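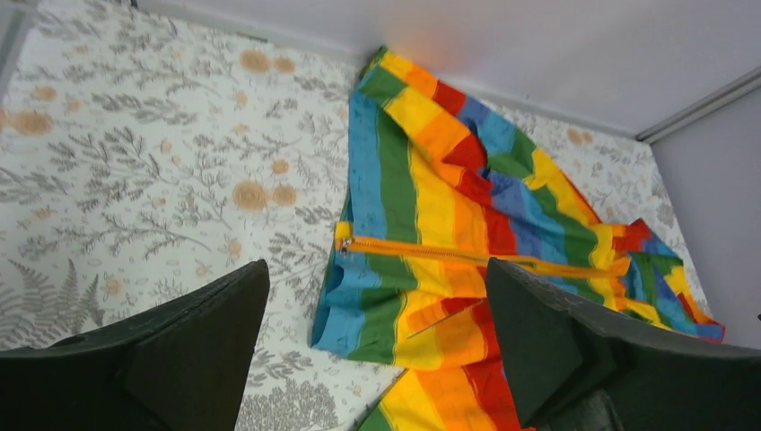

Robotic laundry handling

Robotic laundry handling is the use of machines to pick up, sort, spread and fold clothes and other household fabrics. As of 6 June 2022 it remains mostly a research subject. Washing and drying have been automatic for decades, but the steps before and after them are still done by hand in most homes and small laundries.

Difficulties

A rigid object such as a cup keeps its shape when it is moved. Fabric does not, and the same item can lie in a very large number of ways. Folds hide corners and edges that a program needs to find. Stripes and printed patterns can be mistaken for creases, especially when one patterned cloth lies on top of another. Zippers add a stiff line to a soft item and change how it bends. Two-finger grippers may also pick up several layers when only one is wanted.

Methods

Most systems lift an item, look at it, and put it down again until a known corner or edge is found. Cameras near the gripper give a close view of the cloth but lose sight of the whole item. Newer systems learn from recorded demonstrations by human operators. The Gusumier collection holds 2,269 such recordings, covering 49 items.

Performance

In trials at the Clunidach laundry in May, the Yaman folding arm took 5 minutes to flatten and fold a plain towel. It finished 12 towels without help. Zippered items were left out of the trials.

See also

Brunirano folding table
Cloth simulation
Industrial flatwork ironer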